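Stusby Neighborhood News
17 February 2023

Coat and Jacket Swap: How to Get Yours Ready

The winter coat swap is back at the Vundow Street hall at the end of the month. We handed on 200 coats and jackets at the December swap, and the rack of lighter jackets was bare before noon. Heavy parkas were still there at closing. If you have a spring or fall jacket you no longer wear, that is what people are asking for.

Sorting went slowly last time, mostly on account of stuck zippers and things left in pockets. A little work at home helps a lot.

Start by laying the jacket out flat on a bed, front side up. On a hanger you will miss a loose button or a seam that has started to pull. Run the zipper all the way up and down twice. If it drags, rub the teeth with a candle stub or a plain bar of soap and try again. Zippers that won't close should go in the mending bag by the door, with a note pinned to the collar. 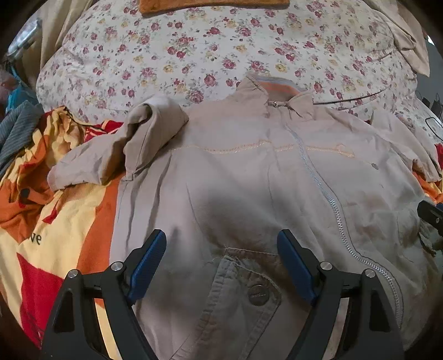
Spread out for checking: a light beige jacket with a long zipper and a buttoned pocket flap.

Next, go through the pockets, including the inside ones. In December we turned up keys, a bus pass and a hearing aid battery, and the keys are still in the hall office. Look under the flaps too. Buttons there get tugged every day and the thread wears out before anyone notices. If you have a spare button, tape it inside the pocket.

Open the collar and check the lining where it rubs against the neck. Most marks come out with dish soap and a soft brush. Go easy around decorative stitching — scrubbing lifts the thread, and a damp cloth is usually enough. Pull the sleeves out straight and look at the ends for fraying. Some wear is fine. Holes are not, unless you want to mend them first.

Wash or air everything before you bring it, and make sure it is fully dry. Fold jackets loosely, with the zipper closed, and please don't use vacuum bags. The creases take days to drop out.

Drop-off is at the side entrance on Vundow Street. The limit is 10 items per household. Mészáros Dry Cleaning is again taking wool coats at its front counter for anyone who can't get to the hall, and Vakus Hardware has a box for spare hangers. We have enough wire ones. Wooden or thick plastic hangers would be welcome — the wire ones bend under anything heavy.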